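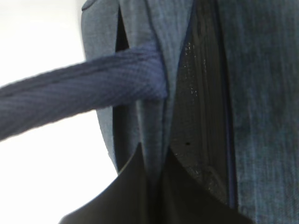 Welcome back to the lunch pages! I've been promising a gallery for the navy bag since September, when I put up the one for the old biscuit tin (and what a lot of post that brought in, I had no idea so many of you ate your sandwiches out of tins). So here we are at last. It's a short gallery with rather a lot of chat round the edges, which if you've been here before is what you'll be expecting. Put the kettle on.

The bag is called Cledus. I don't name all my kitchen things, I want that understood, but this one came home on the Jedcombe bus on my lap and by the time we'd got past the garden centre it had a name and that was that. I'd gone in for lamp bulbs. The hardware shop in Jedcombe has a shelf at the back, past the mops, where they put whatever they've only got one of, and I can't walk past it. I've had a perfectly good colander off that shelf, and a terrible tin opener.

What I liked first was the colour, that worn-in blue like the knees of an old pair of dungarees, with the darker strap against it. Close up you can see all the little lines in the weave of the strap, and it goes a bit fluffy at the end. I've got a soft spot for cloth that looks as if it's been about a bit. My last lunch bag was bright turquoise and wipe-clean and I never warmed to it. It squeaked.

The lint, by the way, I've given up on. Anything dark I own collects white specks by the end of the morning, and I've tried sticky tape, a damp sponge and one of those rollers. The sponge is best if you've got the patience. I haven't, mostly.

Now, the zip. A few of you wrote in after the last page asking how I get on with a bag that opens down a long side, and the answer is that I stand it up on its end and open it only part of the way. Doing it like that, things stay put and you can see what you're reaching for. If you open the whole lot at once with the bag on its end then the satsuma goes first, then the yoghurt, and the yoghurt is the one that bursts. Zip at the front, open from the top, hand in, lunch out. Lay it flat if you want to get a proper box in there.
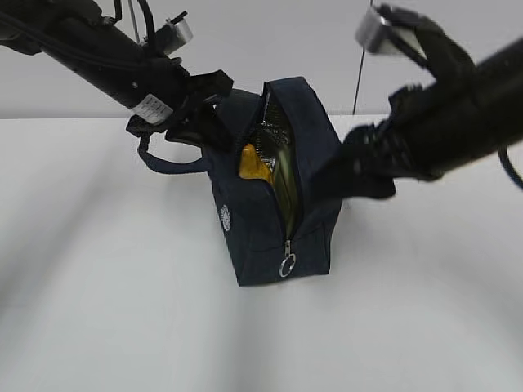 Cledus standing on end with the zip partly undone, shiny lining showing and something yellow-orange tucked in the gap.

I'm very fond of that crinkly silver inside. It catches the light like the bottom of a crisp packet, and it goes a bit green depending on which way you look at it. It also makes a noise, so if you're planning to eat your lunch quietly at the back of a talk, be warned! I went to one on hedgerows at the library, 3 o'clock in the afternoon and not a sound in the room, and I got as far as the first crackle and had to sit there with my hand in the bag until the slides on hawthorn were finished.

The little round white emblem on the side is embroidered, and I've had three separate emails about it from people who saw the bag on the contents page. I can't tell you a thing about it, sorry. I've looked at it with my reading glasses on and with my reading glasses off. One reader thought it might be a flower and another was certain it was a compass, so if you've got the same bag and you've still got the tag that came with it, do drop me a line and settle it.

The zip pull has a tiny silver ring on it, and I've got into the habit of hooking a finger through when the bag's full. A dab of candle wax along the teeth every so often keeps things moving. I do all the zips in the house at one go - coats, cushions, the tent bag - with the stub of a birthday candle, and it's a nice job for a wet evening with the radio on.

Washing: I don't put it in the machine. Warm water, a drop of washing-up liquid and a cloth for the inside, then I leave it open on the draining board overnight. The corners are where the crumbs go. An old toothbrush gets them out, or turn the bag upside down over the sink and give it a good thump. If it's had fish in it, a spoonful of bicarb in a saucer, zipped up inside until morning. (Take the saucer out again before you go to work. I speak from experience.)

On to the vegetables. As some of you know I pick up most of my greens from the honesty table at the bottom of our lane, and the cucumbers there were 60p each all summer, so there's been a great deal of cucumber in this house. Cucumber with cream cheese, cucumber with leftover rice, cucumber in sticks with salt and nothing else, which I could eat until the cows come home. For the lunch bag I do sticks. Slices weep all over everything and you open the lid at noon to find a sort of pond.

Squash I was slower to come round to. It's a lovely thing to have about the place, all that yellow, but the first time I took it for lunch I'd boiled it and it was like eating a warm flannel. Roast it! Chunks about the size of a domino, oil, plenty of pepper, a hot oven until the edges catch, and leave them alone to go cold before you put the lid on. Then a bit of crumbly cheese over the top and some seeds if you've got any. It keeps very well until the next day and I think it's nicer then.

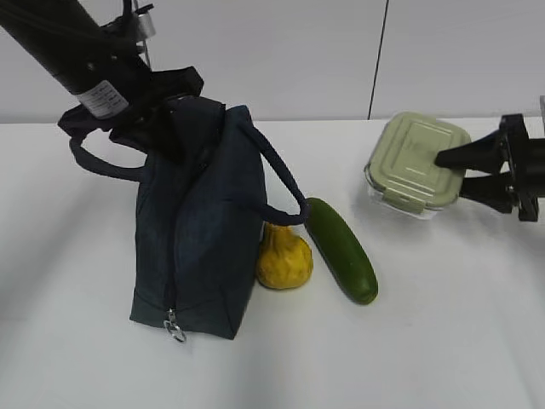 The bag with its zip pull dangling at the bottom, a yellow squash tucked in beside it, a cucumber, and the glass container with the sage-green lid.

I do like those colours together. If I ever get round to repainting the kitchen I might just take that picture to the paint shop and point at it.

Glass is my favourite for anything with a dressing on it. You can see what you've got, it doesn't go orange the first time it meets a tomato, and the lid clips down with a good solid snap. The weight is the drawback. With a full glass box in the bottom and an apple on top you do know you're carrying it, and on days when I've got the walk up from the station I'll take a plastic tub instead and feel slightly disloyal. The ridges on that kind of lid want a going over with the toothbrush too, while you've got it out for the corners.

Soft bags do sag a bit in the middle when there's nothing holding them up, and I've had a couple of questions about that. Mine doesn't bother me. If it bothers you, a folded tea towel down one side will stiffen things up nicely, and then you've got a tea towel with you, which comes in handy more often than you'd think. I've used mine as a napkin, as a tablecloth on a very doubtful bench, and once as a hat.

The handles I have no complaints about at all. They flop about all over the place when the bag's on the table, and I'm forever finding a cucumber or a banana has got itself tangled up in one, but gathered up together they sit well in the hand and they've never dug in. I'd rather have a floppy handle than one of those stiff plastic ones that pinches.

A few odds and ends before I go. The tin gallery is still up, under T, and so is the flask page, though I need to redo the part about stoppers (yes, I've seen your messages, and yes, you were right about the washer). The recipe for the roast squash lunch is going on the recipes page as soon as I've made it often enough to write down how much oil I use. And the counter at the foot of the contents page says 3,131 visits, which for a website about packed lunches seems marvellous to me, even allowing for the ones that are me checking whether it's gone up.

If you've got a lunch bag you're fond of, send me a picture and I'll put together a readers' gallery. Any bag at all - cloth, tin, string, carrier bag with a knot in it. Tell me what you call it, too, if it's got a name. Next time it'll be beakers.

Back to the contents page
Lunch tins, under T
Flasks and stoppers
Recipes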